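How to build a burger on a tray without losing the lettuce

Filed under: Kitchen basics, Summer food

Most burger advice concerns the meat. People will argue about mince and fat content until the coals go out, then slap the thing together in four seconds and wonder why the bottom bun has dissolved. We are going to talk about assembly, the dull part, at which almost everyone is terrible.

You will need:
Burgers, cooked however you cook them
Soft buns, sesame if you like picking seeds out of your jumper
A frilly green lettuce
Tomato, onion, pickles
Sauce
One large tray with a raised rim

The tray matters more than it ought to. I use a plain white plastic one from Wedus, bought in July in a fit of optimism about the weather. A rim stops the tomato leaving. A chopping board has no rim, and I have watched a slice of beef tomato cross a worktop and go down behind the cooker, where I assume it still lives.

Step 1. Wash the lettuce early
Separate the leaves, rinse them in cold water and dry them properly. Spin them, then lay them on a clean tea towel for 18 minutes. Fine, 20 will do. A damp leaf turns the whole burger into a water slide.

Step 2. Toast the buns
Cut side down in a dry pan until they are the colour of a decent biscuit. Keep the rest in their container until you want them, or they go stale while you hunt for the pickles.

Step 3. Sauce both halves
Thinly. If you can't see bread through it you have gone too far. I like the Rocha smoked chilli one, and the Olasora mustard for people who find chilli upsetting.

Step 4. Lay the leaf
One big leaf beats a handful of shredded bits. Hold it by the edge and set it down with the ruffles facing out. If the stalk end is thick, snap it off first. Don't press it flat: the crinkles are the only structural engineering you are going to get. 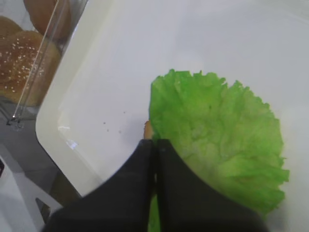

One leaf, frilly side outwards, with the buns kept back beyond the rim.

Step 5. Everything else
Burger, then cheese if you're having it, then onion, tomato and pickles. Lid on. Push down gently with a flat palm and stop when you feel it settle. Anyone who wants a second leaf can have it on top of the tomato, at their own risk.

Step 6. Wipe the tray
There will be crumbs. Do it between burgers, or the last person gets a bun with grit on the bottom, and the last person is usually the cook.

Making them ahead
Don't. Lettuce under a hot burger gives up very quickly. Put everything out at six o'clock and let people build their own, badly.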